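## 데이터 툴링 소식: "자동 정제"라는 말을 어디까지 믿을 것인가

이번 호에는 원래 Pavier 2차 버전의 출시 소식을 짧게 싣고 넘어갈 생각이었다. Pavier는 Inier가 만드는 시연 데이터 정제 도구로, 핸드헬드 그리퍼로 모은 영상에서 손목 궤적을 복원하고 품질이 나쁜 구간을 알아서 잘라 준다고 한다. 소개 자료의 문구는 시원시원하다. 수집만 하면 나머지는 소프트웨어가 처리한다는 것이다. 그런데 배포 노트를 읽다 보니 그냥 넘기기 어려운 대목이 몇 군데 나왔다.

우선 "유효 구간 90퍼센트"라는 숫자. 무엇이 유효한지를 정하는 기준이 Pavier 자체의 추적 신뢰도 점수다. 자기가 매긴 점수로 자기 성적표를 쓴 셈인데, 외부 기준 궤적과 비교한 오차표는 부록에도 없다. 추적이 매끄럽게 틀린 경우, 그러니까 점수는 높은데 위치가 조금씩 밀려 있는 구간은 이 방식으로 걸러지지 않는다. 정책을 학습시켜 본 사람이라면 끊긴 궤적보다 이런 궤적이 더 골치 아프다는 것을 안다. 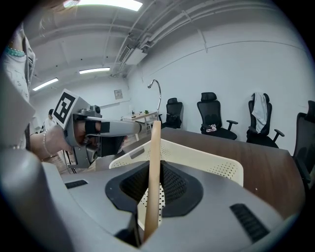

**Ralterbridge, 2월** — Inier와 별개로 Pavier를 시험 중인 Motaung 프로젝트의 중간 기록이 공개됐다. 시연 4000건을 넣어 3347건이 통과했다고 적혀 있다. 나머지는 자동으로 제외됐고, 제외 사유는 로그에 "low confidence" 한 줄뿐이다. 마커가 가려진 것인지, 시각 특징이 부족했던 것인지, 시간 동기가 어긋난 것인지 구분할 방법이 없다. 수집 담당자에게 무엇을 고치라고 말해 줄 수 없는 로그다.

그리퍼에 붙은 흑백 사각 마커도 따져 볼 만하다. 마커는 잘 보일 때는 고마운 물건이지만, 손잡이를 쥔 손이 조금만 돌아가도 카메라 쪽에서는 비스듬해진다. 더구나 광각 렌즈라면 화면 가장자리로 갈수록 왜곡이 심해진다. 배포 노트는 왜곡 보정을 "기본 지원"한다고만 쓰고, 보정 계수를 기기별로 다시 구해야 하는지, 공통값 하나로 버티는지는 밝히지 않는다. Motaung 쪽 기록에는 공통값을 썼다고 나와 있다. 통과율이 그 정도 나온 것을 좋은 소식으로 읽어야 할지, 통과 기준이 느슨하다는 뜻으로 읽어야 할지 판단이 서지 않는다.

두 그리퍼를 함께 쓰는 작업은 문제가 한 겹 더 있다. 좌우 궤적이 각각 그럴듯해도 둘 사이의 상대 위치가 틀리면 나무 막대 하나 제대로 넘겨받지 못한다. Pavier가 보고하는 신뢰도는 그리퍼마다 따로 계산되고, 상대 자세에 대한 점수는 없다. 개발사에서는 다음 버전 과제로 올려 두었다고 한다. 양손 작업 지원을 이번 버전의 대표 기능으로 내세운 점을 생각하면 순서가 이상하다.

배경 문제도 남는다. 사무실 같은 방에서는 뒤쪽으로 사람이 지나다니고, 의자는 어제와 다른 자리에 있다. 시각 추적이 이런 것들을 고정된 지형으로 착각하면 지도가 틀어진다. 동적 물체 마스킹 옵션이 있기는 한데 기본값이 꺼짐이다. 켜면 처리 시간이 늘어난다는 설명이 붙어 있고, 얼마나 늘어나는지는 없다.

나은 점도 적어 둔다. 설정 파일이 드디어 한 곳으로 모였고, 중간 결과를 단계별로 저장할 수 있어서 특정 단계만 다시 돌리기가 쉬워졌다. 재생 뷰어에서 좌우 궤적을 겹쳐 보는 기능은 꽤 쓸 만하다. 자동 판정을 믿지 않는 사람에게 특히 그렇다.

도입을 검토하는 팀에는 이렇게 권한다. 통과 판정을 받은 것 중 500건을 무작위로 뽑아 뷰어로 직접 보고, 제외된 것도 같은 방식으로 훑어볼 것. 멀쩡한 시연이 버려진 사례가 나오면 임계값부터 의심해야 한다. 그리고 마스킹을 켠 결과와 끈 결과를 같은 데이터로 비교해 볼 것. 외부 기준 궤적과의 비교표는 Inier에 요청해 두었고, 받는 대로 다음 호에 싣겠다.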